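# Amley (kitchen arm)

**Amley** is a home-built kitchen robot, and I should say straight off that I'm the one who built it, so this entry is a bit more "I" than the others on the wiki. Other people's builds have their own pages (see *Medar* and *Cuautle*). Please add to this one if you've tried anything similar!

## Background

Amley began as a folder of sketches called Nulard, which was meant to be a whole rail system running under the wall cupboards. I got as far as pricing the rail and stopped there. What survived was the idea of one arm on the worktop, doing small fetching jobs — pick up a thing, put it on a plate, take it off again.

The arm came second-hand, already assembled, so the "build" is really everything else: the mounting, the wiring, the gripper fitting and the software. I did the fitting work at our shared workshop over 4 months of evenings and then carried the lot home in September, which my back still remembers.

## Construction

The mounting took three goes. The first clamp slipped, the second marked the worktop (sorry, worktop) and the third has a rubber pad under it and behaves. Cables run along the outside of the arm and are strapped on with ties. I know it looks untidy, but I change things so often that I'd never get on with hidden wiring. Leave plenty of slack at the wrist. My first loop was too short and pulled its connector out whenever the arm turned.

The gripper is a short one. Longer fingers reach further into a bowl but they flex, and I prefer a firm grip.

## Software

Movements are taught by hand and saved as lists of points, then smoothed. Speed is capped at 70 per cent of what I use in the workshop, as the kitchen is a lot tighter. A full practice run is 1,000 moves, split over several evenings with tea in between.

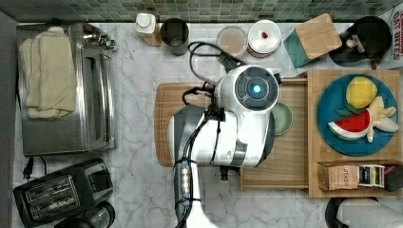
*Category: Home builds › Kitchen › Arms*

## Practice objects

Amley works with toy food. The current set has a plush lemon, a slice of watermelon and a banana, on a dark teal plate that sits on the raised wooden tray to the right of the chopping board. The banana is my favourite test, as the curve means there's a right and a wrong place to grab it. The lemon is much more forgiving — it squashes!

## Known problems

- Pale objects on pale marble are hard for my detection code. The dark plate helps a lot.
- The arm takes up most of the chopping board, so I can't make a sandwich while it's set up.
- Restarting after a power cut means teaching the home position again.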